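Chapter 4
Inside the Case

Before you start
Read section 3.4 on static electricity if you skipped it. (The course logs suggest that many of you skipped it.)
You will need a Phillips screwdriver, a wrist strap, a dish for screws, and a desktop computer that you are allowed to take apart.

In this chapter you will
identify the main parts of a desktop computer with the side panel off
trace the power cables from the supply to the parts they feed
remove and refit a processor without bending anything
learn to put a machine down and walk away from it for ten minutes

Most people own a desktop computer for years and never see the inside of it. They know it by its noises. There is the hum that means all is well, the louder hum that means a video call, and the click that means somebody should have made a backup. When it finally stops making any noise at all, they carry it to a repair bench and describe the noises to you, with gestures.

Your first job is to nod. Your second is to open the case.

The running story in this part of the book is the Postex front office, which has three desktop computers, a shared printer, and a booking program called Flavlow that nobody on staff admits to having chosen. One January morning the oldest of the machines would not start. The power light came on, the fans turned, and the screen stayed black. The office had already tried the usual cures: switching it off and on, switching it off and on harder, and moving it to the other desk. They had also been quoted $400 for a replacement, and this made them suddenly fond of the old one.

A black screen with the fans running is a good problem for a beginner, as it can come from almost anything. A memory stick may have worked loose. The monitor cable may be plugged into the wrong socket. The processor may be badly seated, or the power supply may be feeding the fans and little else. You will meet all of these before the end of the chapter, and you will check them in order of effort, laziest first. Technicians call this being systematic.

Words to know
Motherboard: the large circuit board that the other parts plug into.
Power supply: the metal box that turns wall current into the lower voltages the other parts need.
Socket: the square seat on the motherboard that holds the processor.
Drive bay: the space where a hard drive or disc drive is mounted.

4.1 The processor and its seat

The processor does the computer's thinking and is, for its price, the easiest part to ruin with a thumb. Hold it by the edges. Set it down with the metal heat spreader facing up, in a place made to hold it, and never on top of the open case. Then look at the socket before you do anything else. With the lever and the load plate flipped open, as on the green board in Figure 4.1, the gold-colored pin field is bare, and one dropped screw can finish it off. Put the screw dish on the far side of the bench – yes, farther than that – and keep your sleeves out of the way while you find the alignment marks. 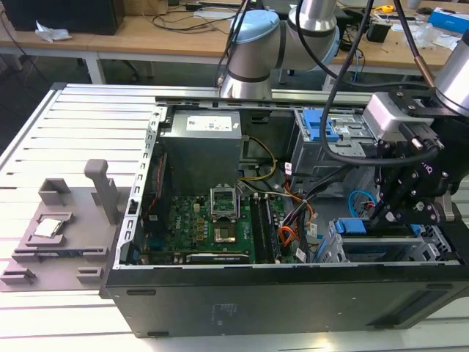
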